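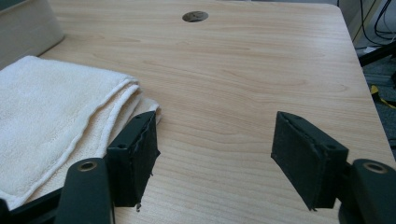 Kardale Hand-Held Gripper, Two-Finger

The Kardale is a gripper you hold yourself. You do the chore, the camera on the tool watches the fingers, and your learning system gets another example of how a person folds a towel when paid to do it slowly.

Two black fingers, padded at the tips with a soft facing that grips cloth well and ages like a cheap sneaker. Expect fraying at the lower edges first. Replacement pads come in packs of 4 and go on with the small screws, which will roll under the table. Order the spare screws too.

Our longest customer project, Tanui, logged 1,392 towel folds on one set of pads in April. We suggest changing them at 1,000. Tanui has been told.

In the case: gripper, 2 sets of pads, hex key, charging cable, and a printed manual for people who enjoy those.

Works with Brevine recording software. Bad takes can be flagged from the handle, so you can drop the towel, say what you like, and start over. Audio is off by default.

Not suitable for hot pans, pets, or anything you would be sad to see dropped.

Related items
Kardale replacement pads, 4-pack
Brevine recording license, single seat
Turnero wrist strap
Turnero carrying case

We use cookies to remember your cart. By continuing to browse, you accept them.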